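Uretum > Company > About us

Filed under: Company information, Reusable drinkware

About Uretum

Uretum supplies, washes and re-supplies coloured plastic cups. Our customers are childcare centres, school canteens, holiday programs, sports clubs and a small number of aged care kitchens. We do not make cups for single use and we do not sell glass or ceramic.

The business was set up by Ctibor Murín in a rented unit in Vendov, with one washing line and a stock of 1000 cups bought from a caterer who was closing down. Ctibor had worked in commercial kitchens as a maintenance fitter and had a low opinion of most cups he had seen come out of a dishwasher. He still approves every change to the range. We now work from the unit next door as well, and the wall between the two has been opened up so that stock moves in one direction, from receiving at the west end to dispatch at the east.

What we supply

There are two cup ranges. The Ridico is a straight-sided tumbler for general canteen use. The Jireš has a wider base and is meant for younger children. Both stack, and both can go in our standard crate. They should not be stacked into each other – the Jireš will jam inside a Ridico and the rim of the outer cup is usually damaged when someone pulls them apart.

Colours are kept to plain, flat shades. Yellow and light blue are held in the largest quantities, and most sites order the two together, one for water and the other for milk or juice. Some centres assign a colour to each room. We don't recommend a particular scheme, but we do ask that a site tell us which scheme it uses, as this affects how the crates are made up. Colours can be mixed within a crate if the order says so.

We do not print logos on cups. Printing wears unevenly in the wash and makes a cup look older than it is. A site code can be fixed to the crate.

How returned cups are checked

Cups come back in the same crates they went out in. They are tipped, rinsed, washed and dried before anyone looks at them closely. Inspection is done at large brown work tables under even light, a few cups at a time. The table colour was chosen after some argument. White tops showed every mark on the table and very little on the cup, and grey was poor for light blue. On brown, a chip or a scratch in a yellow or light blue wall is easier to find. The tops pick up dark smudges with use and are resurfaced when the marks begin to get in the way.

A cup is checked standing upright, with the open end facing up. It should sit flat and not rock. It is then lifted and tilted so that the inside wall and the base can be seen. The inspector is looking for cracks at the rim, clouding, staining, tooth marks and any deformation of the base.

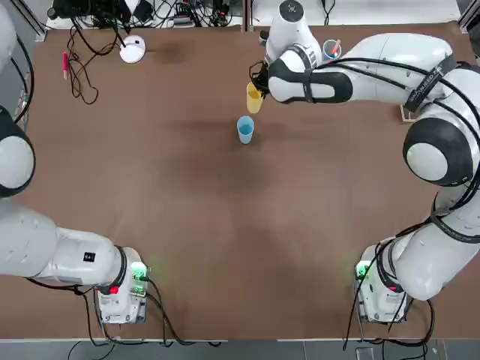 Rim cracks are an immediate reject, whatever the length. Clouding is judged against a reference set, which is replaced every August. Staining is given one further wash at a higher detergent dose, and if it remains the cup is withdrawn. Tooth marks are common on the Jireš and are accepted if the surface has not been broken. Base deformation nearly always means that the cup has been through a domestic dishwasher on the lower rack, and where we see a lot of it from one site we will telephone.

Withdrawn cups are separated by colour and sent for regrinding. The material does not return to us as cups. It goes into items that are not used for food, mainly crate feet and cable spacers.

Records

Every crate has a number. For each return we record the crate, the site, the quantity in, the quantity withdrawn and the reason for withdrawal. We don't track individual cups – it was tried with a marked batch of 115 and the marks did not outlast the cups. Sites can ask for their own figures at any time and will receive them as a plain table. We do not rank sites against each other.

Loss is charged at replacement cost and damage from normal use is not charged. The question of what counts as normal use is set out in the supply terms. In practice it comes up mostly with cups that have been used for paint.

Capacity and limits

The washing line is rated at 2000 cups per shift. We plan to a lower figure so that a late return can be absorbed without moving the next day's dispatch. Receiving opens at 6 a.m. and closes at 2 p.m. Crates left outside after closing are booked in the following morning.

At present we serve 598 rooms and kitchens, counted by delivery point. New sites are added at the start of a school term where possible. We cannot supply one-off events, and we do not lend cups for trial without a crate deposit.

The premises

The Vendov unit can be visited by customers, by arrangement. Visitors see receiving, the drying area and the inspection tables. The wash bay is viewed from the doorway. Closed shoes are required and hair has to be tied back past the yellow line. Parking is on the east side, next to dispatch – please leave the two bays nearest the roller door clear.

Samples of both ranges are kept at the front counter in all current colours. They can be taken away and need not be returned.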